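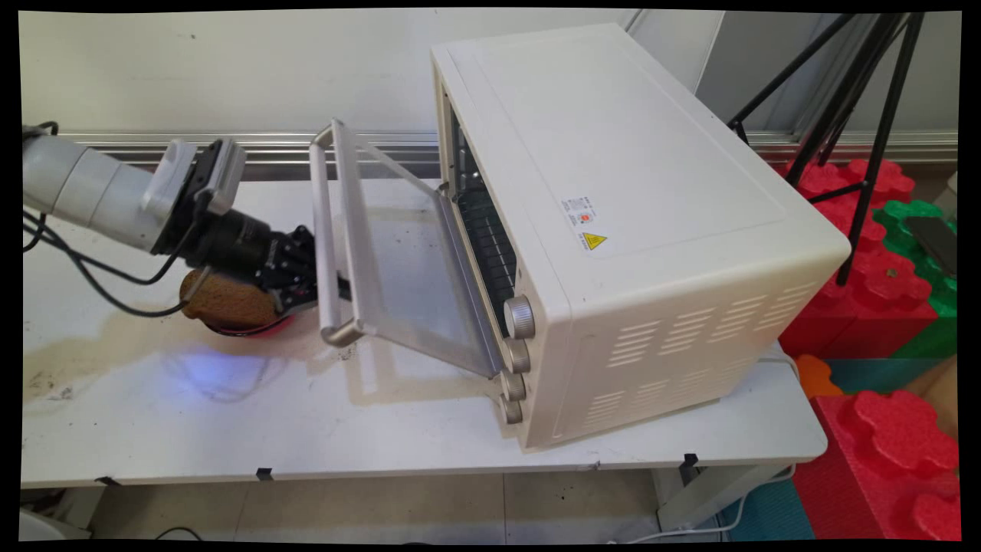 茶水间小记：烤箱、面包和一点点耐心

各位同事、各位老朋友，大家好。上一期写完窗台上那几盆薄荷之后，收到不少来信，问我什么时候聊聊吃的。那么这一期就说说我们那台白色的小烤箱吧，说说怎么用它把一片普普通通的面包烤得香一点。

先讲讲它有多忙。Silvana Barros 去年九月在烤箱旁边放了一个小本子，请大家每烤一次就画一道，原本只是想知道该多久清理一回接渣盘，结果一个月下来，本子上足足画了243道。我看到这个数字的时候愣了好一会儿，因为我自己就贡献了不少，早上一片，下午饿了又是一片（有时候还不止）。

烤箱的门是往下开的，合页在底部，把手是上沿那根银色的横杆。习惯了微波炉侧开门的朋友，头几次难免手忙脚乱。我的建议是握住把手慢慢往下放，放稳了再松手，别让它自己掉下去，那块大玻璃可经不起天天这么摔。放面包的时候，手腕尽量放低，从门口平着送进去，让面包落在网架中间。圆面包片尤其要留心，它没有直边可以靠，一歪就容易从网架前沿滑下来，我已经从接渣盘里救回过好几片了，救回来的那几片嘛，味道其实也不差。

正面竖着一排四个旋钮，香槟银色的，挺好看，可是也真把不少新同事给难住了。老实说，我刚来的时候也不敢乱拧，站在前面看了半天，最后吃了一片凉面包走人。后来Silvana把每个旋钮管什么写成了一张小卡片，放在左手边的抽屉里，字写得很大，不戴老花镜也看得清。拿不准的时候请先翻翻卡片，或者喊一声旁边的人，大家都很乐意帮忙的。

再说面包。最近大家吃得最多的是Ranska面包房的圆形黑麦面包，切成手指那么厚，先把烤箱预热几分钟，再放进去烤。刚切开的新鲜面包，三四分钟就够了；隔了一夜的，可以在表面用手指弹一点点清水，这样外面烤脆了，里面还是软的。我母亲从前就是这么做的，那时候家里只有一个炉子，面包架在铁丝网上，她站在旁边一步也不离开，我就端着盘子在她身后等。所以我到现在还是喜欢守着烤箱看，隔着玻璃看面包的颜色一点一点变深，觉得一天里再没有比这更安心的几分钟了。

抹什么就随各人的口味了。冰箱第二层有Radonjić家寄来的李子酱，酸味很足，配黑麦面包最合适，开了盖请尽快吃完。也有同事喜欢趁热擦一瓣生蒜，再淋一点橄榄油，这个吃法我试过一次，香是真香，只是下午还要开会的人请三思。

另外有几件小事，顺便拜托大家：

烤箱顶上贴着黄色三角警示标志，请不要在上面放纸巾、塑料袋或者自己的饭盒。

右侧面板上那两排斜斜的散热口要保持通畅，面包袋请放远一点。

拿面包请用木夹子或者隔热手套，夹子用完挂回墙上的钩子。

接渣盘从现在起每52次清理一回，轮到谁，小本子上会用铅笔圈出来，请看到自己名字的朋友别装作没看见（我上个月就装过一次，被当场抓住了）。

下一期想收集大家家里的面包吃法，甜的咸的都欢迎，写几行就好，写长了我也会认认真真读完。稿子请放进茶水间门口的信箱，或者直接交给Silvana。祝大家早餐愉快，我先去看看我的那一片烤好了没有。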